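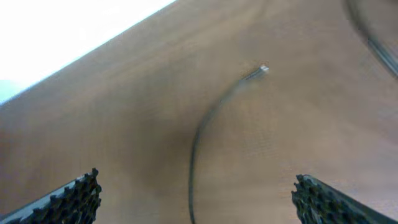
Arm faults out when closing on a thin cable

Posted 2/26/24 by junar_bench

Need help, kinda urgent. Arm is supposed to pick up a thin cable off a desk and plug it in. Goes down, closes, then overcurrent fault and it just sits there clamped. Error 186. Happens maybe every 11 tries. Yesterday it dragged the cable and yanked the controller plug halfway out. Gripper force at 30. Firmware is from April. Anybody seen this??

Shuzhen Duan

Had the same thing on a Goston arm. Your Z is too low, so the fingertips hit the wood before they close and the motor fights the table. Raise the grasp height a hair, drop force to 25, try again. Also teh arm's own power should not be anywhere it can reach.

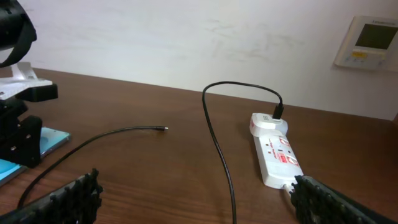
Move the strip off the desk or tape the cords down before you run it again. And keep a hand on the e-stop. Don't clear the fault while its still clamped, open the fingers by hand first w/ power off.

tinisico_fan

just reboot it

junar_bench

Raised Z, no fault so far. Still misses the cable sometimes but I can live with that. Strip gets moved tonite. thx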